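Kitchen > Storage & Serving > Reviews

Plonden Square Glass Jar Review
Jul 3, 2022
118 shares | 3 comments

I wanted something for iced tea and loose beans that would fit a narrow shelf. Square glass wastes less room than round, so I ordered from Plonden after my Schwaiger pitcher cracked last October.

The glass is clear and the neck has a thick black collar. The threads are molded into the rim and are easy to reach with a brush.

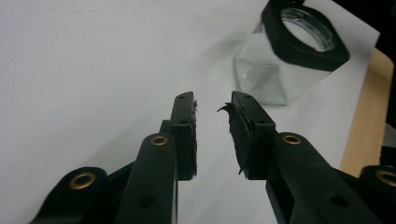
On its side, with the threaded rim showing.

Washing takes a minute. The corners are rounded enough that a sponge gets into them, but narrow enough that tea leaves collect there if you leave it overnight.

The handle is my main complaint. It is flat like a strap and fine for pouring with one hand, but I would like it thicker when the thing is full. My old Clarkeo had a better grip. 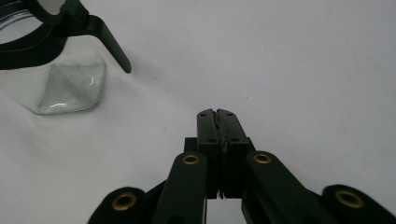 The lid

Black, with rounded corners. Mine was stiff for the first 7 days and then loosened up. I have not had a leak standing up. I would not store it lying down with liquid in it. 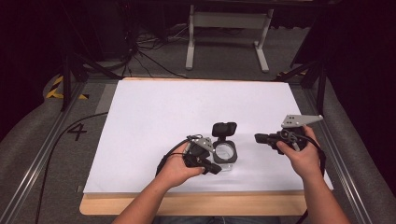 Clear part and black top on the white sheet.

Score: 5 out of 7. I would buy it again for dry goods.

3 comments

beanshelf: Does the collar come off for washing?

tallmug22: Mine doesn't. I just scrub under it.

porchtea: Went with the Irkenier for the handle. Costs more.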